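Subject: Re: [Skernwood] Sorting by color or by shape first?
From: Lăcrămioara Hodoroagă
Date: December 3, 2023
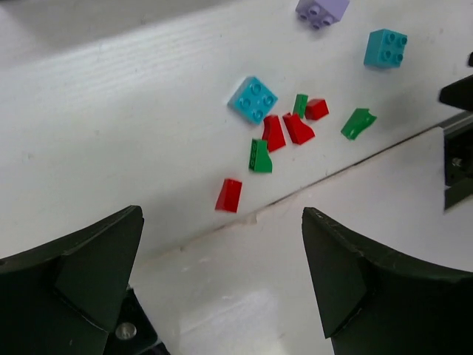
Should you sort a big mixed lot of building bricks by color or by shape? Shape first, then color if you still have the energy, as a red piece in a heap of red is much harder to spot than a red piece among other colors.

I did the whole Pranmont lot that way in June, 827 pieces, and had such a good time with it! The plates went into shallow trays, the slopes into jars, and all the odd hinges and wheels got one deep drawer (I still love rummaging in that one). It took me around 8 evenings with the radio on. The plain bricks alone came to 325, so I did split those by color afterward, and now building a wall is pure joy.

On Oct's question about washing, see my note after the quote.

> Oprea wrote:
> I picked up two tubs at the Tastar swap and have no
> idea where to start. My kids say color. Also, do you
> wash before or after you sort?

Wash after! Small batches in a mesh bag, lukewarm water, a drop of dish soap, then spread them on a towel overnight. Keep anything with stickers out of the bag and wipe it by hand.

Please tell us what you find in those tubs, I want to hear all of it.

Lăcrămioara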